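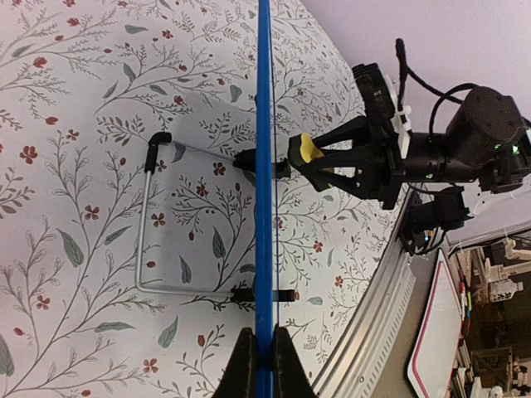

Aleck wrote back to say that the old handover rule was never clear, and that two arms working on one object ought to have a written order for who lets go first. Several other readers made the same point after the last issue, so the rule has been rewritten.

Search this site Enter keywords Go

May 5, 2026
By the Hostach newsletter desk

The new text applies to any cell where two arms can reach the same part. One arm is named the holding arm before the job starts, and its name goes on the job sheet. The holding arm keeps its grip until the other arm reports a closed gripper and 2 seconds have passed. If that report does not come, both arms stop where they are and an operator clears the fault by hand.

Speed limits have changed as well. Inside the shared zone, arms now run at no more than 50 millimeters per second. Outside it the limit stays at 80. The Kitetti cells already use these settings and need no update.

Cables are covered for the first time. Loops at the joints must be checked with the arm at full reach, and worn ties replaced before the next run. Fingertip pads go on the same check.

The old sheets can be used until the end of August. After that, Isah cells without a named holding arm will be taken off the schedule until the sheet is filled in. Blank copies are in the shared folder under Handover, and comments on the wording can be sent to the desk until the next issue closes.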